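Print this page | E-mail this to a friend

Let the Small Conventions Stay Small

September 30, 2026

I went again this September to Planora, the comics weekend in Calimlim, and it had 305 visitors. I know the number because it was written on a paper at the door. The organizers want 900 next year, in a hotel. I think this is a mistake.

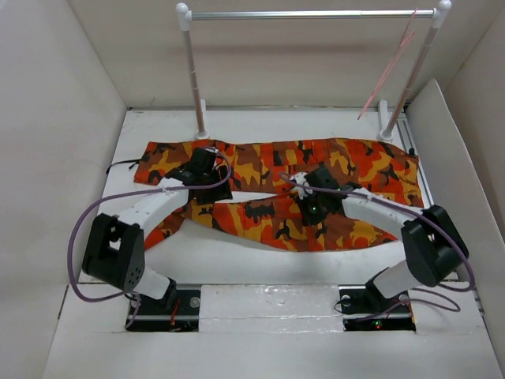

Maricel Lumanlan wrote to me that I am being selfish, and that artists cannot pay for a table with my nice feelings. She sold 2 books on Saturday. I accept this, and I have no good answer for her.

But I have been to the big shows. At Gultberg I stood in line for a signature and the artist did not look up.
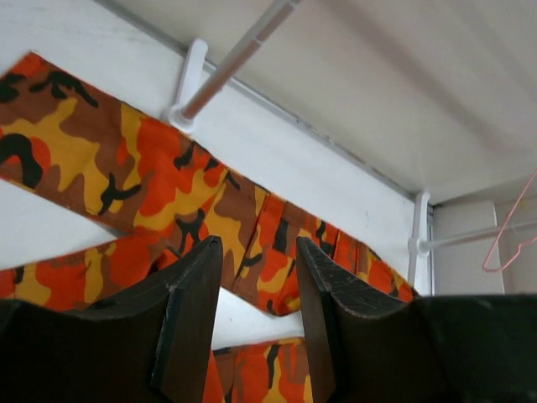
At Planora the same kind of artist talked with me until the lights were turned off, and she explained how she inks rain.

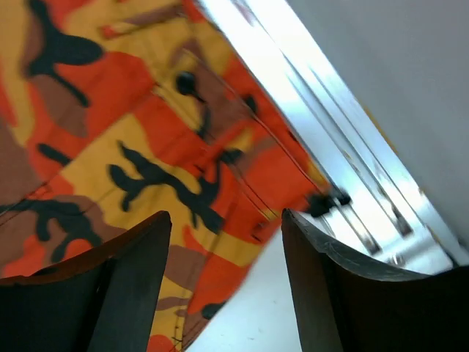 Costumes are also different in a small hall. At a big show everybody wants armor, and it must be perfect. In Calimlim people come in what they could sew or find. Give me one pair of camouflage pants in orange and mustard yellow, with black shapes like twigs, and I will believe in a jungle soldier from Sirkura faster than I believe in any plastic helmet. Sirkura ran for nine issues and the readers still argue about the ending.
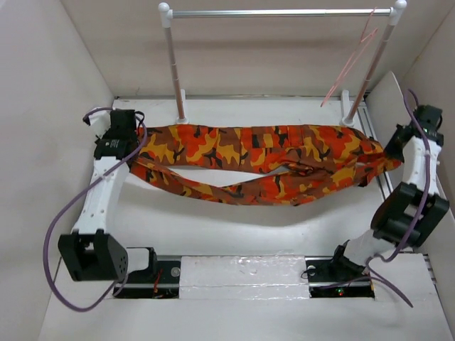

Shu-fen Hsiao thinks the hotel could work if the tables stay cheap and the talks stay in one room. Maybe so. I would still like to see the price list before I clap.

Print | E-mail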